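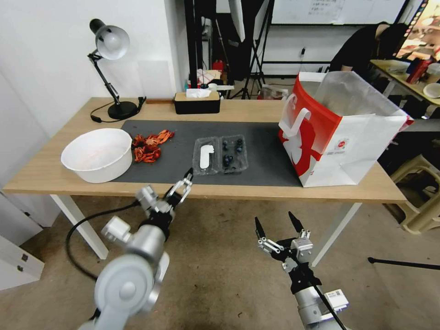

I got to Indthorpe a little before 10 with a bad coffee and no plan, and ended up spending most of my visit at one table. The Skustex folks open their robot lab to visitors every April, and there's plenty to wander past, but I'm a maintenance guy by trade and I wanted to know how you keep one of these two-armed setups running. So I asked, and Kenji Yazzie (he looks after the cell they call Llewellyn) pulled me over and pretty much let me hang out!

Llewellyn does packing practice. Food containers, a bowl, a bag, toy seafood, that sort of thing. The arms get most of the attention from visitors, but Kenji started with the mat. It's dark gray and it covers most of the middle of the table, and he's very fussy about it. White plastic on bare wood under a lamp gave them trouble early on, he told me, and the mat gives the cameras something plain to look at. He lines it up every morning before anything gets powered up, and if it has crept even a little he redoes the table check from scratch. That takes 6 minutes. I timed it, sorry Kenji.

Then the grippers. Each arm has a two-fingered one, and the fingertips are what wear out. They get wiped down at lunch and swapped after 3000 grasps, whether they look bad or not. I asked if that was wasteful and he handed me an old pair from a drawer and told me to squeeze a sheet of paper with them. It slid right out. Fair enough – I've run conveyor belts longer than I should have, too.

Cables are the other headache. The slack has to be long enough for the arm to reach across the table and short enough that it doesn't snag, and they've gone through a few lengths to get there. Amos Whitlock does the repairs and he keeps a paper logbook, which made me very happy. The last big entry was a wrist joint that started buzzing at over 700 hours. He had the cover off in no time, found a connector that had worked itself loose, and put a dab of something called Plikham on the new one (it's their own name for a clip and a bit of foam, I was a little let down).

They were getting 165 runs a day out of the cell that week, resets included. Resetting is all by hand, so somebody has to put the blueberries back.

I never made it to the talk upstairs. Parking is behind the building, and bring a sweater, they keep the lab cold.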